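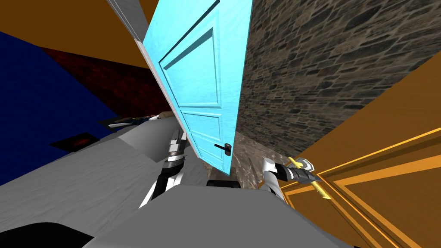 Leticia Barrow

Opening doors in simulation: does randomizing the house help?

Last updated November 2020

My project tested a claim I kept running into in May while reading for the proposal: if you train a robot in enough made-up houses, it will cope with a house it has never met. I used the Ivutden simulator and a two-armed robot model. Walls, floors and doors get new colors and textures in each training house, so a blue paneled door can end up beside a stone wall with an orange door close by. The robot may also have something in one gripper when it gets to the door, such as a long tool with a yellow handle.

I trained one policy on 30 houses and another on 500. Each one then got 2,000 tries at doors in houses kept out of training. A try counted if the lever went down and the door moved far enough for the base to pass.

The 500-house policy passed 1,420 tries. The 30-house policy did worse, as expected, and I don't think that proves much. The bigger set also had more door sizes and more handle heights, and my setup can't separate those from the colors. I suspect the handle heights did most of the work. When I replayed failures, the gripper often closed next to the lever, whatever the wall looked like.

The pass rule is also too kind. Some passes came from the arm hitting the panel hard enough to push it, which a real hinge might not forgive. Tries with a tool in the gripper were scored the same way, even if the tool scraped the door.

I would not quote the 500-house result as evidence for a real robot. The next run should hold the handle height fixed and change only the textures.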